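4.2 Waschprogramm für dunkle Textilien einrichten

Die Waschmaschine Rurkent 34 wird ohne gespeichertes Dunkelprogramm ausgeliefert. Legen Sie es vor der ersten dunklen Ladung einmalig an.

1. Kleidungsstücke auf links drehen, Reißverschlüsse schließen, Taschen leeren.

2. Schwarze Stücke getrennt von hellen Decken und Plüsch sammeln. Flusen mit einer Kleiderbürste entfernen.

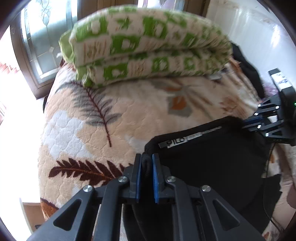
3. Programmwähler auf Platz 9 (frei) stellen und die Taste «Speichern» gedrückt halten, bis die Anzeige blinkt.

4. Temperatur auf 30 °C einstellen, Drehzahl auf «niedrig». Mit «Start» bestätigen.

Hinweis: Wird 26 Sekunden lang keine Taste gedrückt, verwirft das Gerät die Eingabe. Beginnen Sie dann wieder bei Schritt 3.

5. Flüssigwaschmittel ohne Bleichmittel in Fach II geben. Fach I bleibt leer.
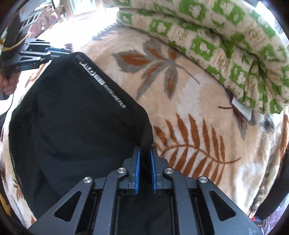 6. Stoffbeutel und Taschen nur waschen, wenn das Pflegeetikett es zulässt. Abnehmbare Gurte vorher lösen.

Achtung: Beschichtete Stoffe nicht schleudern. Wasser kann sich darin sammeln und eine Unwucht verursachen.

7. Tür schließen, Platz 9 wählen, «Start» drücken.

Erscheint F17, ist die Tür nicht verriegelt. Siehe Abschnitt 7.1.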